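I work in returns at Trenon, in the Etcombe building. We get back kitchen and tableware, school supplies, odds and ends. Since May part of the sorting has been done by robot arms, and people keep asking me what it's like, so here is a thread.

Before the arms there were 10 of us on the sorting benches. There are still 10 of us. Two have moved to inspection and I've gone from sorting to what the rota calls "bench lead", which means I set out the trays and deal with whatever the arms put down in the wrong place.

The target for a bench used to be 200 items a shift. The arms' benches don't have a target yet. Ours still do, and that has caused more arguments than the arms themselves.

They are slow. I'd say that to anyone who thinks we're all out of a job by Christmas. Bowls are harder than they look, and thin clear plastic is worse. 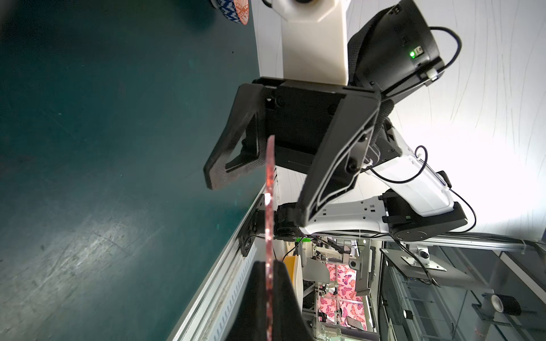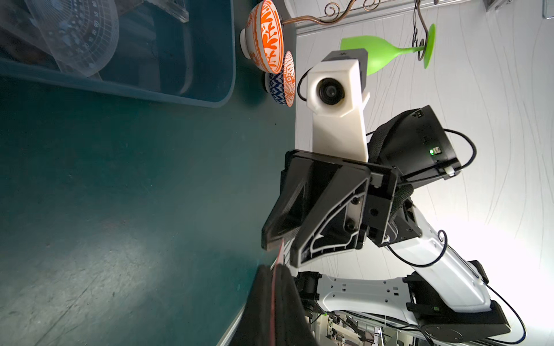

Rodel Quiambao

Both of those are from the teal bench. Patterned bowls stay out on it all the time now. I used to clear a bench at the end of every shift and it still feels wrong to leave things standing.

What has changed most is the talking. On the old benches you chatted across the table all day. Now I stand on my own for long stretches and listen for the motors. Nevzat Ersoy is two benches down and we've started taking our breaks together so we speak to somebody before dinner time.

My wrists are better. I had a support on the right one for most of last year and I haven't worn it since the spring.

The training was 2 mornings, done by a firm called Surdu. Good on how to stop an arm and how to start it again. Not much on what to do when it drops the same thing four times and you've got a cage of stock waiting behind you.

Pay is the same. Bench lead has no extra money with it – I asked, and was told it would be looked at after the review. Nevzat asked as well and got the same answer in the same words.

Someone asked if I'd go back to the old way. For the company, yes. For the lifting, no. The Oller site is supposed to get arms next and I've told the people I know there to get the job titles and the pay written down first.

Replies are open if you work with these and your place has sorted out the targets. I'd like to know how they did it.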